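Tote bag drawer: a thread

**1/**
I have too many tote bags and I keep buying more. This month I am going through all of them, and I'll post notes as I go. February is a slow month and the hall closet won't close.

**2/**
Starting count was 38. That includes the ones inside other ones. I had one big bag by the door holding most of the rest, and it had started to tip over every time somebody took a coat out.

**3/**
Rules I set for myself:

- If the seam at the bottom has gone, it goes to rags.
- If I can't remember using it in a year, it goes in the donate pile.
- If it has a zipper and the zipper runs, it gets a second look.

**4/**
Most of them have no zipper. They are the flat cotton kind you get at a book fair or with a grocery order. Fine for bread, no good on the bus in the rain. I kept the two thickest and let the others go.

**5/**
The black one with the tan strap is the one I get asked about, so it gets its own posts. I bought it at Billum, the shop near the Lutembridge station, three winters ago. The zip top is why I picked it. The strap hangs down nearly to the bottom of the bag when you let go of it.

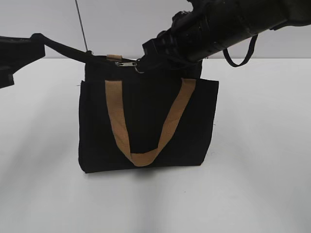

## 6/ What I check on a zip tote

**7/**
Zipper first. Run it both ways, empty, then again with a sweater in the bag. If it only catches when the bag is full, the bag is probably being overfilled and the zipper is OK.

**8/**
Next, the ends of the straps. Pull each one straight up with the bag loaded. I use two bags of flour. You are looking for stitches that open up when there's weight on them. A strap that looks a little worn at the bend is not a problem. A strap with gaps at the stitching is.

**9/**
Then any ring or clip near the top. I hang my keys from the one on mine. Push the ring around with your thumb and see if the fabric under it has started to thin.

**10/**
Last, the corners. Turn the bag inside out and look at the bottom two. Sand and crumbs collect there and wear the cloth from the inside. A dry toothbrush gets most of it out.

**11/**
Someone asked about washing. I don't put dark canvas in the machine anymore. I did it once with an Ağca bag, cold cycle, and it came out with pale streaks along every fold. Now I wipe with a damp cloth and a drop of dish soap and hang it by the bottom edge.

**12/**
Someone else asked if a saggy tote can be made to stand up again. Sometimes. I cut a piece of cardboard to fit the base and leave it in. A thin cutting board works longer if you don't mind the weight.

**13/**
Storage, which is the real problem. I tried hooks. Hooks are OK for up to 4 bags, after that they overlap and you have to lift three to get one.

**14/**
I also tried folding them in thirds and filing them upright in a drawer. This works for thin cotton. Heavier cloth springs open and pushes the others over.

**15/**
What I do now with black fabric ones is less tidy. I squash them down and put them in a shoebox. They crumple, and I have stopped caring. Most creases drop out after a day of carrying groceries.
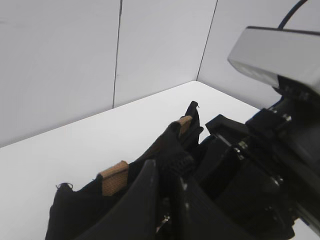 *Black fabric, crumpled, over the white tabletop.*

**16/**
If creases bother you, stuff the bag with a towel overnight. I have not ironed one and don't plan to. The print on my Vadel bag says not to iron, and I assume the plain ones would survive, but I can't tell you for sure.

**17/**
Donate pile update: the thrift store on my street takes clean totes and uses them at the register. They asked for ones without a company name on the side, which ruled out a good part of my pile. The library took the rest for the book sale.

**18/**
Rags: cut off the straps before you cut up the body. The straps are useful. I've tied up tomato plants with them and bundled cardboard for recycling. One is holding the garden gate shut until I buy a latch.

**19/**
What stayed: the black and tan one, the two thick cotton ones, the Vadel for the farmers market, a small one for library books, and an insulated one I use maybe twice a summer. The insulated one breaks my own rule about the bottom seam. I put tape on it.

**20/**
The closet door closes. The big bag that used to hold all the others is folded on the shelf, and I have put a note on it that says no.

**21/**
A few people asked where to find the same strap color. I don't know. Billum had it in tan and in gray when I bought mine, and the last time I went by they had switched over to backpacks. If you see it somewhere, reply here and I'll add it to the thread.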